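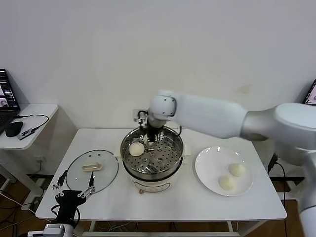

Buns in the steamer basket.

RULBERG: floor plans, maps and cast lists in old detective novels

Share this page: 15 shares

What this is

A big plain table of detective novels, one line per edition, telling you whether the book has a floor plan in it, or a map, or one of those lovely "Persons in the Story" pages at the front. I started it because I'm a sucker for a plan of the library with an X where the body was, and I got fed up with buying cheap reprints only to find the plan had been dropped and the text still said "see diagram". If you've ever sat there trying to work out where the gunroom door is from three paragraphs of a vicar's evidence, you'll know the feeling!

There are 3,822 editions in it at the moment. Of those, 678 have at least one plan or map that I or somebody else has seen with our own eyes. The rest either have nothing or haven't been checked, and please, please read the bit on blanks further down before you go drawing conclusions.

The files

rulberg_editions.csv is the main table, with 15 columns. If you only want one file, take this.
rulberg_plans.csv has one line per plan or map, so a book with a ground floor and a first floor gets two.
rulberg_casts.csv covers the cast lists, copied out as printed, odd spellings and all.
notes.txt is me rambling. It's where I put arguments with myself about whether a railway timetable counts as a diagram (it doesn't, but I've changed my mind before).
tukach.py is the little script that checks everything for silly mistakes. It will moan at you about years and missing titles. Do listen to it, it's usually right.

The columns people ask about

edition_id: just a number. It means nothing and it isn't in any order, so don't sort by it and expect date order.

title_printed: the title exactly as it is on the title page. If the jacket says something different, that goes in title_jacket. Crime novels changed their names every time they crossed the Atlantic, and sometimes for no reason at all on the way to paperback, so there's a work_id as well which ties the different names together.

has_plan: yes, no, or blank.

plan_position: frontispiece, facing a page, in the text, endpapers, or loose. "Loose" is for the handful that had a folded sheet tucked in. Most copies have lost theirs, obviously, and I'd love to hear from anyone with a survivor.

plan_spoils: my favourite column, and the one that causes the most rows. It's a yes if looking at the plan before you start gives something away. A plan with a secret passage marked on it is a yes. A plan that shows the footprints going one way only is a yes too, if the book makes a fuss later of finding that out. A plan that's simply wrong gets a no, with a grumble in the notes column.

seen_by: initials of whoever had the book in their hands. If it says CAT, the information came from a bookseller's catalogue and should be taken with a decent pinch of salt.

About blanks

Blank means I don't know. It does not mean no! I had a very nice email from somebody who'd worked out from my table that hardly any detective novels before a certain year had plans, and I had to write back and say that I just hadn't got to that shelf yet. If you're going to make a chart, throw the blanks out first, and say on the chart that you did.

Where it all came from

Mostly my own shelves to begin with, then the Tsang, a subscription library whose crime stock was boxed up when it closed and which I was allowed to go through over one long, dusty September. That was heaven. The Tsang copies are mostly in rebound cloth, so jackets are poorly covered, and the binders were ruthless about endpapers. Any endpaper map in a Tsang copy is a small miracle. I've marked these with TS in the source column, so you can filter them out if endpapers are what you care about.

The second big lump is the Avska paperbacks, the cheap series with the green spines. Avska reset everything and left out nearly every plan, and they left out the cast lists about half the time too, with no pattern I can see. There's one where they kept the plan and printed it upside down. It has plan_position "in the text" and a remark.

Everything else was sent in by readers, a few lines at a time, and it's the best part of the whole thing.

How the checking gets done

I pull out 60 lines at a go, dig out the books if I have them, and look again from scratch without peeking at what I put the first time. The mistakes I catch are nearly always the same kind: a plan missed because it was buried deep in the book where the inspector sketches it in his notebook. Frontispieces hardly ever get missed. So has_plan is a bit low overall, and the shortfall is worse for sketches than for proper full-page plans. I do it in the evening with the radio on, and I dare say that doesn't help.

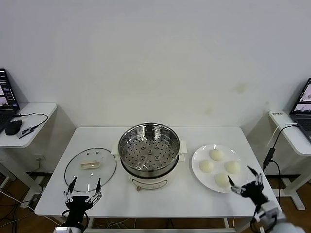 Siu-ming Chiang thinks the inspector's notebook sketches ought to have a column to themselves, and that lumping them in with full-page plans makes the older books look fancier than they were. I've gone back and forth on this. A scribble of a summer-house with an arrow is still a plan as far as I'm concerned, and half the fun is that it looks as if it was done by a tired policeman. But it's a fair point, and there's now a plan_style column in the plans file with "formal" and "sketch" in it. It's only filled in for books I've had back off the shelf lately, so it's patchy.

What it's good for

Finding out which edition to buy, mainly. That's what I use it for. You look up the work_id, see which printings kept the plan, and go and haunt the second-hand shops accordingly. People have also used it for talks, for a quiz, and to settle a bet about butlers in cast lists (I stayed out of that one).

What it's no good for

Prices. I don't record them and I'm not going to.
Saying anything about crime fiction as a whole. It's English-language, it leans heavily towards country houses, and it's stuffed with writers I happen to like.
Translations, apart from a few strays that got in early on and that I haven't the heart to take out.
Anything about whether a book is worth reading. Some of the dullest novels ever printed have gorgeous plans.

Spoilers

The plans file has a description column, and I've tried to keep it to rooms and doors. The cast lists are copied out whole, though, and one or two old publishers thought it was funny to put things like "his wife, so called" in them. If you're careful about that sort of thing, keep out of rulberg_casts.csv for books you haven't read.

The pictures of the plans themselves aren't in here. Plenty of them are still in copyright, and I'd rather not have the bother.

Sending me things

Yes please! A line in an email is plenty: title, publisher, year on the back of the title page, and where the plan is. Tell me if you've got the book in front of you or are going from memory. Both are welcome, they just get different initials. I tend to add new lines on a Tuesday, so if yours hasn't turned up by the week after, give me a nudge.

Using it

Do what you like with the tables. A mention of Rulberg would be nice, and if you fix a mistake in your own copy, let me have the fix as well.

3 comments

Pao-chu Chang
Does a map of the village count the same as a plan of the house? I've got one with the church, the pub and the weir on the endpapers, but there's no plan of the manor at all, and you'd have thought the manor was the one that needed it.

endpaper_fiend
Village maps go in the plans file with the house plans, Pao-chu, there's a kind column that says "map". Do send it in if it isn't there. Also, I have the upside-down Avska and it's even worse than described, the compass rose is the right way up.

Mossy
Went looking for timetables and was sorry to find they're out. Put me down as a vote for letting them in. Half the alibis I love best depend on the 4.15 being late.

Contact: use the form on the front page | Text and tables free to reuse with a mention | Back to top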